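黑色小件的整理:桌面图集

文:Ornella Benedetti
2020年2月7日更新

这一页放的是黑色小件织物的整理。所谓小件,指袜子、护腕、手帕、擦镜布、布套、剪下来留着补衣服的布头。它们颜色一样,尺寸差不多,从烘干机里出来就缠在一起,是一篮衣物里最费时间的部分。衬衫和毛巾的整理在另外的页面写过,这里不再重复。

图不多,文字占的地方大一些。去年三月的旧版只有图,没有说明,有读者来信问桌面怎么选、顺序怎么排、单只的袜子放在哪里,所以这次把做法补写在前面,图放在后面。

桌面

黑色的东西要放在浅色的面上看。深色沙发、深色床单、地毯都不合适,布的边缘和背景混在一起,一只童袜平放着也可能看漏。浅色木桌最方便,纹理细一点更好,纹理太重的老木板会干扰视线。没有浅色桌子,可以铺一张白色或米色的床单,四角压住,不要让它起皱。

桌面要先擦干净,用干布就可以。黑色织物很容易沾毛絮和灰,刚洗完又要重新粘一遍,很烦。木头桌面如果有毛刺,用细砂纸轻轻打磨一下,尤其是靠身体的那一条边。薄的针织布一旦勾住,拉出来的线很难再收回去。

桌子的高度以手肘自然弯曲时能平放在上面为准。站着做也可以,坐着做也可以,我习惯站着,因为要不断伸手去够远处的东西。桌子太深的话,只用靠近自己的一半。

光

黑色织物之间其实有差别:洗过很多次的会发灰,有的偏蓝,有的偏棕。在暖色的灯泡下这些差别几乎看不出来。白天靠窗做最好,晚上就用白光灯,从侧面照过来。侧光还有一个用处,罗纹、网眼、毛圈这些织法会显出阴影,正面照反而是一片平的黑。

如果两只袜子怎么看都像一对,但总觉得哪里不对,把它们拿到窗边,并排放着看袜口。袜口的松紧部分褪色比较慢,差别会更清楚。

顺序

一、先把所有黑色的小件从篮子里挑出来,放成一堆,不要急着配对。

二、把一堆摊开,每一件之间留出空隙,不要重叠。布与布叠在一起,下面的那件就等于没有拿出来。

三、有形状的和没有形状的分开。袜子、手套、布套是有形状的,能看出跟、口、指头;手帕、擦镜布、布头是没有形状的,大致是方形或长方形。

四、有形状的先处理。把袜跟朝同一个方向摆,袜口也朝同一个方向。方向统一以后,长短一眼就能看出来。

五、没有形状的后处理。沿着最直的一条边对齐,抚平,再决定折不折。

六、剩下的单件集中放进一个小盒子,不要塞回抽屉。

整套做下来,一家人一周的量大概要用一个早上喝咖啡的时间。我给自己定的时限是15分钟,到时间没配上的一律进盒子。

翻面

很多人洗袜子的时候是反面朝外的,洗完也就反着收起来了。反着收没有什么大问题,但反着配对会很难,里面的线头让两只一样的袜子看上去不一样。我的做法是摊到桌上以后再翻,一只手捏住袜口,另一只手伸进去捏住袜头往外带。小号的袜子手伸不进去,就用拇指从外面往里推,一点一点翻过来。

翻好以后把袜跟的位置拍平。袜跟那一块是鼓的,压不平也没关系,知道它在哪里就行,折的时候从跟的上方折。

毛边的布

剪下来的布头,边缘多半不整齐。针织布的毛边会自己卷起来,机织布的毛边会掉线。两种都不用急着修,先平放,看清楚哪几条边是直的。只修要用的那一边,其余的留着,等真正缝补的时候再剪,免得越修越小。

如果掉线很厉害,可以在边上走一道锁边,或者用花边剪刀剪成锯齿。我试过Flandero的布用胶水,干了以后边会发硬,拿来补袜子不舒服,后来只用在书套上。

黑色布头和黑色袜子最好不要长期放在同一个盒子里。找袜子的时候总会摸到布头,拿出来一看不是,再放回去,来回几次就乱了。

洗和晾

黑色小件单独洗,反面朝外,用冷水。洗涤剂不要放多,放多了漂不干净,干了以后会有白印子,在黑色上格外明显。一小盆衣物加起来不到200克的时候,我直接手洗,不开机器。

装进网袋再洗可以少丢几只。我用的是Pagano的中号网袋,拉链头有一个小扣,转起来不会自己开。网袋不要塞满,留一半的空间。

晾的时候夹袜头,不夹袜口。冬天室内晾厚袜子,我会等足48小时再收。摸上去外面干了,袜跟里面常常还是潮的。没干透就叠起来,抽屉会有味道。

收纳

成对的袜子不要翻成球,袜口会被撑松。两只叠齐,对折一次,竖着插在抽屉里,从上面就能看到每一双。黑色的放一格,其他颜色放另一格。如果家里有几个人都穿黑袜子,可以在袜底内侧用彩色线缝一个小短道,每人一种颜色,洗很多次也不会掉。

单只的盒子每隔一段时间倒出来看一次。放了七个星期还没有等到另一只的,就拿去擦鞋、擦百叶窗,或者剪开当布头用。厚的毛圈袜擦灰很好,薄的丝光袜擦眼镜不行,会把油抹开。

图
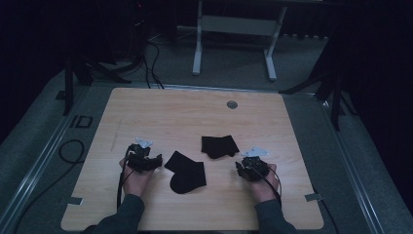
浅色木桌面上的两件黑色织物。靠中间的一件形状像小袜子,跟部鼓起,开口在左上;右上方的一件平铺着,近似长方形,下缘略有些不齐。

看图时可以留意两件之间的距离。两件没有叠在一起,轮廓都露在木头上,有弧度的那件和平的那件很容易分开。上文第三步说的有形状和没有形状,大致就是这样的区别。

桌面右上方有一个灰色的圆形线孔。有这种孔的桌子很常见,平时不影响什么,摊小件的时候绕开它,布尽量放在完整的板面上。

补充几条

关于粘毛:滚筒粘毛器对针织小件不太好用,会把布带起来。把布平放,用手指按住一头,从这一头往另一头单方向滚。没有粘毛器,用稍微打湿的橡胶手套抹也可以。

关于熨烫:袜子不熨。平的布头如果要拿来补衣服,垫一块棉布低温熨一下,黑色化纤直接碰熨斗会留下亮光,洗不掉。

关于颜色:已经发灰的黑袜子可以重新染,但松紧口和袜身吃色不一样,染出来往往是两种黑。Elisa Martinelli在Erwood的缝补班上给我看过她染的几双,袜口偏紫,平时藏在裤脚里看不出来,她照样穿。

深蓝和深灰的小件准备另做一页,做法基本一样,只是对光的要求更高。

读者留言

窗台上的薄荷:
床单铺在餐桌上试过了,比在床上分快很多。不过我家床单是带暗格纹的,看久了眼睛花,下次换纯色的。

老周:
第三步我以前没有做过,一直是拿到什么配什么。眼镜布混在袜子里找了好几年。

Elisa Martinelli:
那几双染的还在穿。补一句,染之前要先把袜口的柔顺剂洗掉,不然更不均匀。我用的是Grorkov的黑色染料粉,说明书上写的水量偏少,我多加了一倍的水。

三斤毛线:
请问毛边的那种长方形布,如果四条边都不直怎么办?

Ornella Benedetti 回复 三斤毛线:
先顺着布纹抽一根线出来,抽掉的地方会有一条细缝,沿着缝剪就是直的。针织布抽不了,只能用尺子画。黑布上用白色划粉,或者一小块干肥皂。

阿棠:
孩子的袜子太小,翻面翻得手指疼。后来我用一根圆头的筷子顶着袜头往外推,快多了,供参考。

河边的人:
48小时在我们这里不够,梅雨天近乎一周都是潮的。我是晾到半干拿电扇吹。

阿棠 回复 河边的人:
我也是用电扇,对着袜口吹,里面干得快一些。

小满:
缝彩色线这个办法好。我家三个人都穿同一个牌子的黑袜子,大小也差不多,每次都靠猜。红线归我了。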